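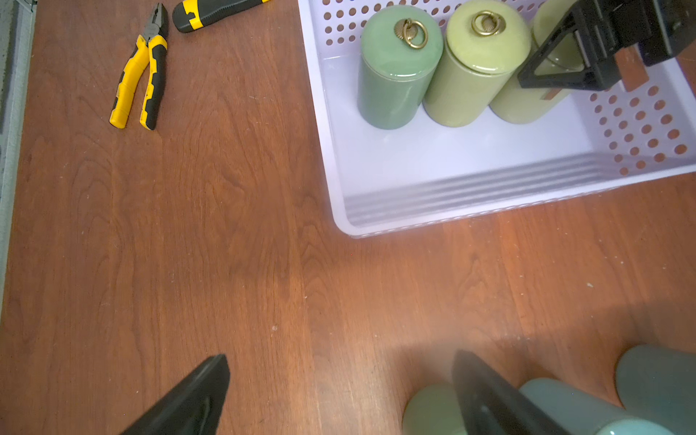 Yellow and black pliers on the old table

Refinishing a tabletop: oil or varnish?
Posted in Furniture and Woodwork

merkex_mo
Evening all. I've got a wooden table with a lovely reddish-brown colour and really swirly grain, and I can't decide what to put on it. It came from my aunt in Rorport and it's had years of hot mugs and homework. There are a few pale specks and scuffs I'd like to lose, but I don't want to flatten the character out of it. My neighbour Obinna Ojo swears by oil. My dad says varnish or don't bother. We eat at it every day, two kids, lots of spilt squash. What would you do?

tansy_lane
Oil, every time. I did ours in August with hard wax oil, two thin coats, and when my son dragged a plate across it I just rubbed the patch back and did that bit again. Try doing that with varnish!

Yakubu Fashola
Have to disagree with tansy. Oil is lovely for a sideboard, but a family table gets hammered. I varnished mine in 2000 and it has had one light sand since. Satin, not gloss, or it looks like a pub.

tansy_lane
Well, mine doesn't get hammered, it gets wiped :) And yours must have gone a bit orange by now?

Yakubu Fashola
A bit. I like it orange.

gluepot
Before you pick either, do you know what's on it now? If it's an old wax finish then varnish won't stick and you'll be peeling it off like sunburn. Wipe a hidden bit underneath with white spirit on a rag and see if anything comes off. I learnt that one on my mum's dresser — she still brings it up.

merkex_mo
Just tried it under one end and the rag came up brown and waxy. So that's wax, I suppose? How much do I need to take off?

gluepot
All of it if you're varnishing. White spirit and fine wire wool, go with the grain, keep changing the rag and have the windows open. Lay the rags out flat outside to dry afterwards, don't leave them in a heap.

Ogundipe
Check it isn't veneer before anyone mentions sanding. Look at the edge: if the grain doesn't carry on over from the top, put the sander away. I got a quote of £285 to have one re-veneered after I went through it in 30 seconds.

merkex_mo
Ouch. I'll look at the edge tomorrow in daylight. Leaning towards oil now, sorry Dad.

Yakubu Fashola
Your dad's right, for the record.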